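Ticket 2889
Product: Mallia pattern charting, desktop version
Subject: Chart and written pattern disagree about how many stitches I own
Status: Resolved (mostly)

Original report

I'm charting a crochet blanket in Mallia, worked flat in Predine double knit, UK terms throughout. The written instructions come out perfectly. The chart adds an extra treble at the end of every wrong-side row, so by the top of the blanket it has grown a sort of fin. I followed the chart for two evenings before I noticed, and I'd like those back if you have any spare.

Things I have tried: closing the program, opening the program, saving under a new name, and frogging. The yarn estimate also says 3000 metres, against 1084 when I first set the pattern up. I'm fond of my aunt but she isn't getting 3000 metres.

Reply from support, Thursday

Thank you for the very full report. The fin is ours. When "turning chain counts as a stitch" is ticked in the pattern settings but not in the chart settings, the chart adds the missing treble back at the end of the row. It's trying to help. Please check both boxes and tell us what they say.

Attachments 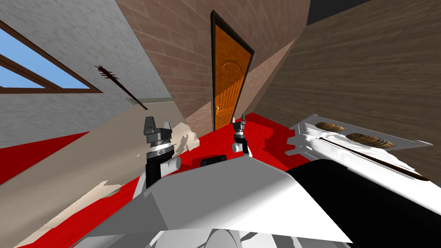
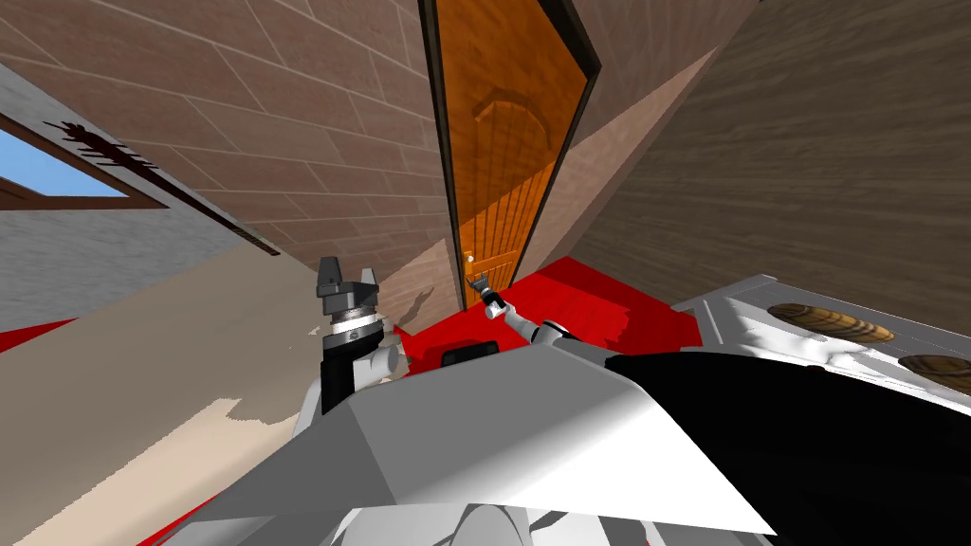
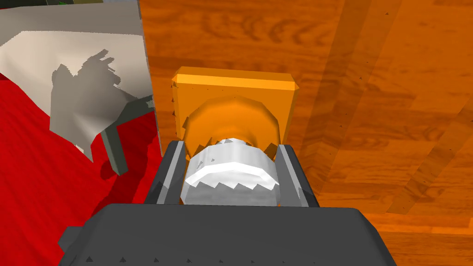 Steps taken

1. Opened Pattern, then Settings. Turning chain box ticked.

2. Opened Chart, then Settings, which is a different Settings. Turning chain box not ticked. Ticked it. Chart redrew, fin gone, edges straight for the first time since I began.

3. Yarn estimate still 3000. Support asked which yarn profile was loaded. It was Penner Chunky, left over from a hat. Changed it back to Predine DK and the figure dropped to 1084.

4. Printed the chart. Row 1 was missing. Support says the foundation chain prints on the cover page if "compact layout" is on. I had thrown the cover page away, as one does. Turned compact layout off and printed again.

5. Switched to US terms and back, at support's request, to see if the fault returned. It did not, although every treble spent a moment as a double crochet and I had to look out of the window for a bit.

Notes for anyone who finds this by searching

Same fault as ticket 582, which was about a shawl and closed with "user has taken up knitting". The two boxes will be joined together in the next update, Calenton permitting (they do the chart engine). Until then, tick both before you chain anything.

Still open: the border. It says to work evenly round and then gives a number that isn't even. I'll raise that separately when I've got the ends sewn in.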